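# Chapter 4: Saving for the Years After Work

Most people begin to think about a pension too late. At 25 it seems far away, and at 50 it seems almost here. In this chapter we look at how money is put aside during the working life, who carries the risk while it grows, and what happens on the day when the wages stop.

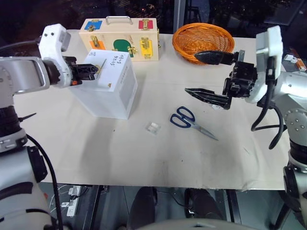
*Text by the Petersen course group. Revised 14th October.*

We begin with a small town. Tadville has one large employer, Cenel, and a number of shops and workshops which depend on it. Until a few years ago Cenel promised its workers a fixed pension, calculated from the last salary and the years of service. The worker did not need to choose anything. If the investments went badly, the firm had to pay more into the fund.

Then, one August, Cenel closed this plan to new workers and opened another kind. In the new plan the firm and the worker each pay a part of the wage into an account which carries the worker's name. What comes out at the end depends on what went in, on the charges, and on the markets. The firm has no further duty when it has made its payment. The letter which explained the change was 39 pages long, and many workers put it in a drawer.

## 4.1 Two kinds of promise

The first plan is called a **defined benefit** plan. Here the pension is known in advance, at least as a formula, and the cost is uncertain. The second is called a **defined contribution** plan. Here the cost is known and the pension is uncertain. You will meet these two terms again in every chapter of this part, so please learn them now.

It is common to say that the first kind is generous and the second is mean. This is too simple. A worker who changes jobs often may receive little from a plan which rewards long service, while an account in her own name can usually follow her. On the other side, a worker who stays 30 years in one place has good reason to miss the old formula.

## 4.2 What a small payment does

Consider a worker who pays 1000 into her account at the start of each year, and whose employer adds 500. Suppose for the moment that there are no charges and no return. After ten years the account holds 15,000. This is only the money which was put in, and it would hardly support anybody for long.

Now let the account earn a return each year, and let this return stay in the account. In the second year she earns on the first payment and also on the return from the first year. At the beginning the difference is so small that many students think they have made a mistake in the calculation. Later it becomes the larger part of the balance – but only if the money is left alone.

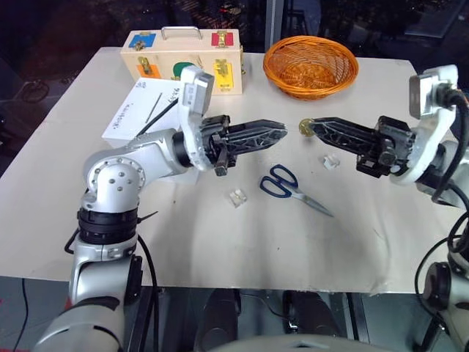

*Fig. 4.1 Two robot arms at a white tabletop.*

Charges work in the same manner, in the opposite direction. A yearly charge is taken from the whole balance, and so it also takes away the return which that money would have earned later. In section 4.5 we compare two funds from the Pludholm exercise book which hold the same shares and differ only in their charges.

## 4.3 Who gives the advice?

In a defined contribution plan somebody must choose the investments. Often this is the worker, who has perhaps never bought a share in her life. Some employers therefore pay for an adviser, and others offer a ready-made choice for those who do not answer the letter.

At Cenel more than 2000 workers were moved to the new plan when they changed their contracts. Most of them took the ready-made choice. We cannot say from this that they were careless. A person may read everything and decide that the standard fund suits her well enough.

An adviser can be paid by the client, by the employer or by the firm whose product is sold. Before you read further, write down which of these you would prefer as a worker, and which as an employer. Keep your answer, as we shall return to it in section 4.6.

## Terms to know before section 4.4

- **Contribution:** money paid into a plan by the worker or the employer.
- **Vesting:** the point from which the employer's payments belong to the worker, also if she leaves.
- **Annuity:** a regular income for life, bought with a single sum.
- **Default fund:** the fund used when the member makes no choice.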